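To: Rarham Woodwork List
Subject: Re: laminated maple board, bolts and movement

The Folurstead member wrote:

> I have a glued maple board to go on a steel table with a grid of holes
> in it. Plan is to bolt it at the corners, drilled tight to the bolt so
> it can't shift. It has been flat on the shelf since June. Do I need to
> allow for anything, and should I oil both faces or only the top?

Oil both faces, and the edges. A board sealed on one side takes up moisture on the other and will cup, and bolts at the corners won't hold the middle down.

On the holes, I wouldn't drill all of them tight. Movement along the strips can be ignored. Movement across them can't. My own board is 342 mm across the strips, and between a heated workshop in winter and a damp one in summer I would allow 2 mm on that width. Drill the pair along one long edge to size and slot the opposite pair across the grain — a slot 10 mm long is ample for an M6 bolt. Put a washer under each head and tighten until it seats, no further.

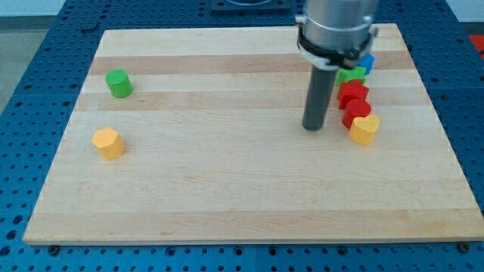

Before fitting, check the underside with a straight edge in both directions. If it rocks, plane or sand the underside until it sits. Don't rely on the bolts to pull it flat, as the glue lines will be under load from then on. A perforated table is a help in one respect: air reaches the bottom face through the holes, so the two sides stay closer to each other than they would on a solid top.

For small blocks that need to slide freely, sand the top to 240 grit and stop there. Two thin coats of oil, 20 hours between them, wiped off after 20 minutes each time. I used the Srisuk hard oil on mine and the Muden wax on an earlier one. The wax was too grabby for light pieces and I ended up scraping it off.

What thickness is the board? Under 15 mm I would think again about counterboring the heads.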